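A morning at the Zastuscombe stone yard

We got to Zastuscombe at ten, when the gates opened, and the car park was already half full. 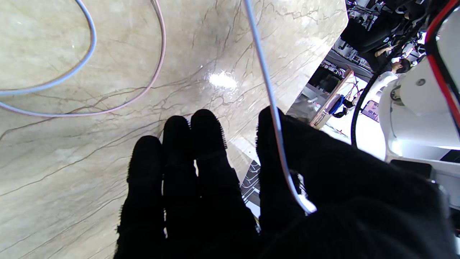 The yard holds its open day once a year, in May. For the rest of the year it sells to the trade and you need an appointment. I had wanted to go for a while as we are doing up the kitchen and I knew very little about stone beyond what the showrooms say.

Entry was free but the tour had to be booked. There were 14 of us in the group. Our guide was Thulani Motaung, who runs the saw shed. He gave us ear plugs and asked us to stay inside the yellow lines.

The first stop was the block store, which is outside behind the office. Blocks come in by lorry from the port and are stacked by type. Thulani showed us how a fault is found before cutting. He wetted one face with a hose and the cracks stayed dark after the rest had dried. A block with a bad crack goes for smaller pieces such as sills and hearths.

Next was the saw shed. The big saw was running and it is very loud, even with plugs in. A large block takes most of a shift to get through. Water runs over the blades the whole time and drains to a settling tank at the back, where the sludge is pressed into cakes. Someone asked what happens to the cakes and the answer was that a brickworks takes them.

Polishing is done in a separate building. A slab goes under a row of heads, coarse first and then finer. We were shown a sample board with the same marble in honed, brushed and polished finishes. I preferred the honed. Thulani said it marks less obviously than the polished but still needs sealing, and that lemon juice will etch any of them if it is left.

The slab hall was the part I had come for. The slabs stand on edge in racks with a walkway between. Labels give the supplier, the thickness and the price. Most of the pale marbles were from a supplier called Vodilach, and there was a grey limestone named Zuvholm that several people asked about. The Zuvholm was dearer than I expected. A remnants rack by the door had offcuts from £40, and the piece I liked best for a pastry board was there. A vanity top in the same rack was marked at £600, sink hole already cut.

After the tour there was a short talk by Pieter Van der Merwe on fitting worktops. He covered joints, overhangs and how level the cupboards need to be. He ran over time and the questions were cut short, but he stayed behind to look at people's kitchen drawings. He told us to move our joint away from the hob.

Tea and sandwiches were from the Naidoo van by the gate. The queue was slow at noon. There are toilets in the office but no baby changing.

Getting there: the yard is 12 minutes on foot from the station, the last stretch along a lane with no pavement. Wear flat shoes, as the floor in the saw shed is wet. Tours left on the hour and the last one went at three.

We bought the offcut and have asked for a quote on the limestone.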